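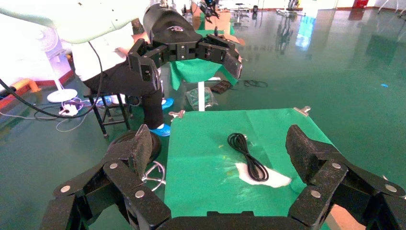 Section 4 - Your first packing run with the Ula arms

By now your team has read the safety pages and had a go at driving the arms up and down. Well done, that really is the fiddly bit! The Clistwood club uses cable packing as its first proper task, and most of our members have grown rather fond of it.

1. Spread the green cloth over the table and smooth it as best you can. A few creases won't hurt.

2. Put the open cardboard box within reach of the right arm, and coil a black cable ready for packing.

3. Agree who is driving and who is watching. The watcher says "stop" whenever they like, and the driver stops, no arguments please.

Caution: keep hands and sleeves away from the grippers while the arms are powered. If something needs moving, pause the arms first and say so out loud.
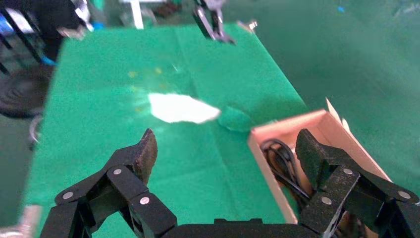 4. Bring the gripper down slowly with the fingers open. Jarlath Moynihan, who looks after our beginners, likes to count to 2 before closing them - it feels silly at first, but do try it.

5. Close gently, lift a little, and have a look at your grip before you travel anywhere. A coil held by a single loop may well unwind on the way over, so go back and take a better hold.

6. Lower towards the box and open the fingers only when you're happy with where things will land.
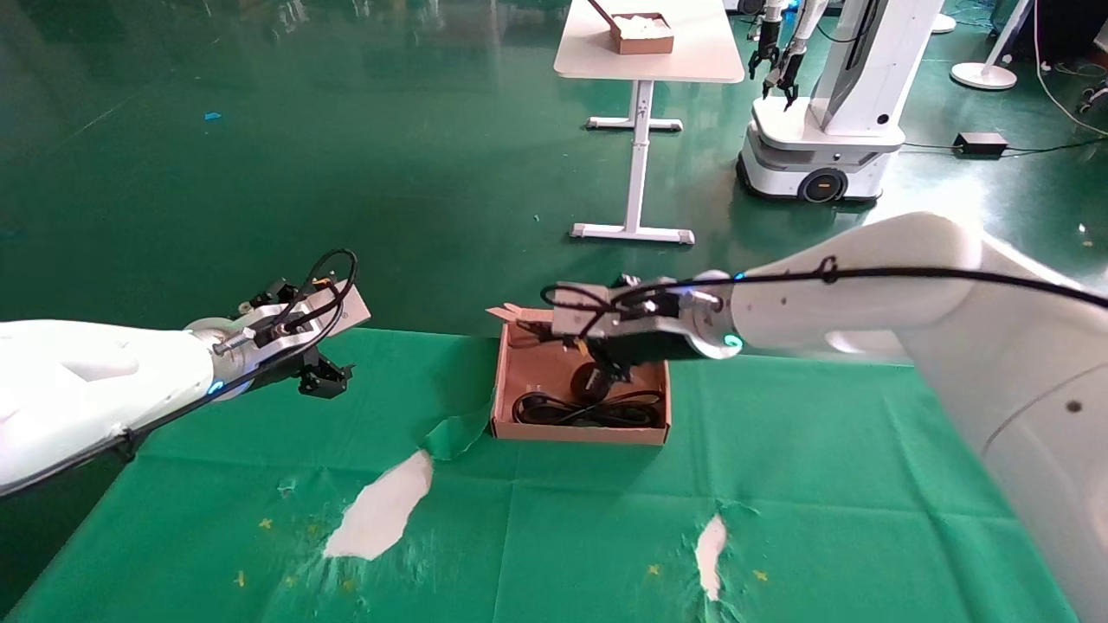 Fig. 18. Right gripper over the open box, with a coiled cable inside.

Note: swap drivers after each run, and write your team's name in the log with any comments, however small. Ada Pace reads every one of them and is always glad of more!

Section 5 covers recording your runs.

51 shares | 2 comments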